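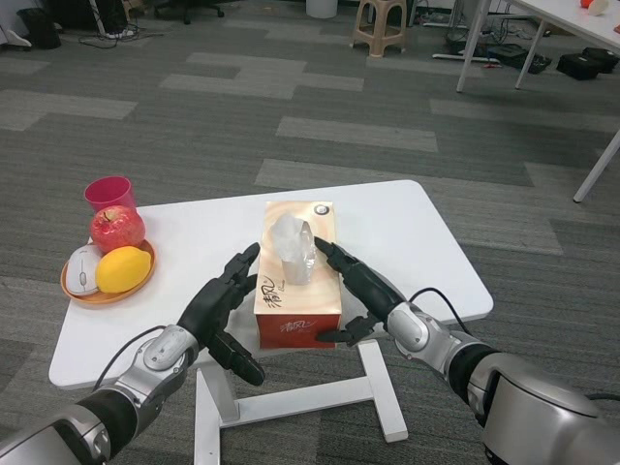

Where Does Uston Throw Its Paper?
Ye-ji Hyun, 2020-12-13

So my project was paper waste in Uston, and I got way more into it than I planned! I asked 9 households on my street to weigh their used paper every night in August (thank you, Soon-im Kong, for lending me the good scale). We ended up with 2,905 ounces, and 1,300 of that was junk mail - wow. Napkins and tissues came second, and those can't go in the blue bin here, so I left them out of the recycling chart. Two families forgot a few nights, and I marked those gaps in gray. Next time I'd like to try the apartments on Havik Street too.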